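Reltside household machines group – minutes, July meeting

I took the notes again, so blame me for the spelling. Meriem Shehata chaired, and we started late while she hunted for the extension lead.

First up, the big question: can any of these things do chores yet? Meriem says tidying a table is nearly there, laundry is miles off. I said I'd pay 3,000 tomorrow for one that cleared up after my lot (I would, too!). She wants us to stick to small jobs for now – pick up a remote controller, put it away, on to the next thing.
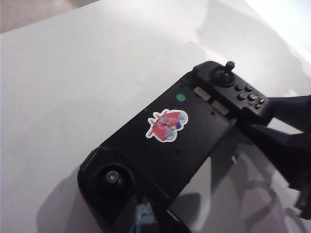 We then went round and round on what counts as a pass. I'd let it have 3 tries per object. Meriem thinks one, as you wouldn't give a shop worker three goes at stacking a shelf. Left at two until next time.

Jalix have quoted 974 for the year's servicing. Agreed, with a bit of grumbling. Ackermann still haven't replied about the shop-floor visit, so I'm to ring them.

Hevum talk moved to August, 45 minutes plus questions. Closed at half past eight.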